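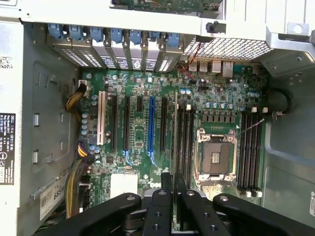
*wrist cam view, Dell tower on its side, gripper over the board*

**rizk_bench**

So we finally ran the blue latch test on the Dell. The method is Maya Harb's "touch first" idea: the arm brushes the part lightly, corrects its position, then goes for the grasp. 300 tries with vision only, then 300 with the touch step. Missed grasps went from 60 to 4! I'm pretty thrilled – and I want holes poked in it before August.

**Stusar**

Nice drop, but was it the same case both times? Those latches are bright blue against bare metal, so it's about the easiest target in there. I'd believe it more on the black memory slots.

**rizk_bench**

Same case, yep. We did shift it up to 2 cm between tries.

**amisell**

I don't agree with Stusar that color makes it easy. Our misses at Vitstead were nearly all depth, and touch fixes depth no matter what color the plastic is. What did it do to your cycle time though?

**rizk_bench**

Slower, and I haven't tuned it at all. Memory slots are next – the white end latches first, I guess.

**Stusar**

Fine, but use a second case too. Still not sold on one tower.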